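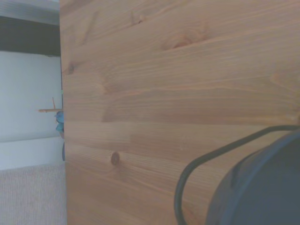
Wrist camera view with the wood panel filling most of the picture. A few small things peek out past its left edge.

How I find the useless frames in my wrist camera recordings

If you train policies on wrist camera video, you've got frames like this one. I have piles of them! Lots of pretty wood grain, a couple of knots, the gripper's gray housing with its cable looping in the lower right corner, and then a skinny strip at the left where all the information lives. There's a bit of blue in there, a thin stick poking out sideways, another one pointing up. I couldn't tell you what they belong to from this frame alone, and neither can your network.

For a long time I just fed everything in and hoped. Then Jannik Ackermann (we share a bench and a coffee grinder) asked me what fraction of my training frames showed the target at all, and I had no idea. So I wrote a little scoring script, we named it Nonodum for reasons that made sense at lunch, and this page is how to build your own.

What you need

A folder of recorded episodes, Python, OpenCV, and an afternoon. My set is called Finthorpe and has 2604 frames in it, so everything ran fine on my old laptop. You don't need a graphics card for any of it.

Step 1: Mask out the gripper

The gripper sits in the same place in every picture, so draw its outline once by hand and save it as a black and white mask. Be generous around the cable. Mine shifts when the wrist turns, and my first mask hugged it so tightly that the script kept getting excited about a cable moving. Go wide. You lose a little wood and who cares.

Step 2: Cut what's left into tiles

I use a plain grid of square tiles. Throw out any tile that's mostly mask. Don't fuss over the size — I tried a bunch and the ranking of frames hardly changed.

Step 3: Score each tile

My first try was edge counting, and it was terrible on wood. Grain is nothing but edges! Those big arching patterns in the upper right of the picture scored higher than the strip with the objects in it. What worked was comparing color instead. Take the main color of the whole frame, then ask how far each tile sits from it. Honey-colored wood all looks alike to this test, knots included, and a speck of blue or green jumps right out.

White wall and beige carpet also jump out, unfortunately. So I keep a short list of background colors (wall, carpet, the dark band up top) and subtract those too. You pick them by clicking on a few frames. Very scientific.

Step 4: Turn tiles into one number

Add up the tile scores and divide by the number of tiles you kept. Low number, dull frame. I sorted the whole set by score and scrolled through with my finger on the arrow key until the frames stopped looking blocked. That spot was my cutoff.

Step 5: Don't delete anything yet

I made this mistake. I dropped every low frame, retrained, and the arm got worse at exactly the part where it has to come around the side of something. It had never been shown what being blocked looks like, so it would freeze up there. Now I leave the low frames in but sample them less often, one for every 5 good ones.

What I got

With everything thrown in, the policy reached its target in 62 percent of trials. With the blocked frames deleted it did worse than that, and with the lighter sampling it did better, though I've only run the last one on a single arm and I want more trials before I put a number on it. Jannik is going to repeat it in January with his Marchetti recordings, which have a lot more clutter and a darker floor.

If your panel and your objects are close in color, the step 3 trick will let you down. For that I'd look at depth, if your camera has it. Mine doesn't, so you're on your own there, but write to me if you get it going and I'll add it to the page.

Last edited 2018-11-29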